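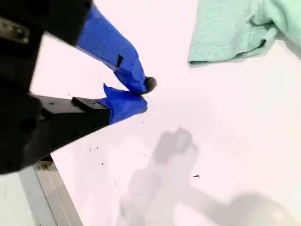
La camiseta verde menta, sobre la mesa blanca.

¿Cómo doblo camisetas de punto sin que se marquen?

Phyllis Tindall
Tengo varias camisetas de manga corta de punto fino y un cajón Vundale bastante bajo. Las doblo en la mesa, pero a los pocos días sale una raya en mitad del pecho. ¿Las enrollo o hay otra manera?

Grisetti
Boca abajo, mangas hacia dentro y los lados hasta que el ancho sea de unos 200 mm. Luego en tres, de abajo arriba. Así el pliegue cae a los lados – no en el centro. Alisa con la mano antes de cada doblez, sobre todo la manga, que suele quedarse torcida por el dobladillo. En mi cajón caben 7 en vertical, sin apretar.

Penrose
yo las enrollo y ya

Kondeston
Depende de la tela. Las de punto fino las cuelgo en percha ancha y no se marcan, aunque ocupan más. Si las doblas, que estén secas del todo. Las mías las guardé algo húmedas en agosto y hubo que lavarlas otra vez.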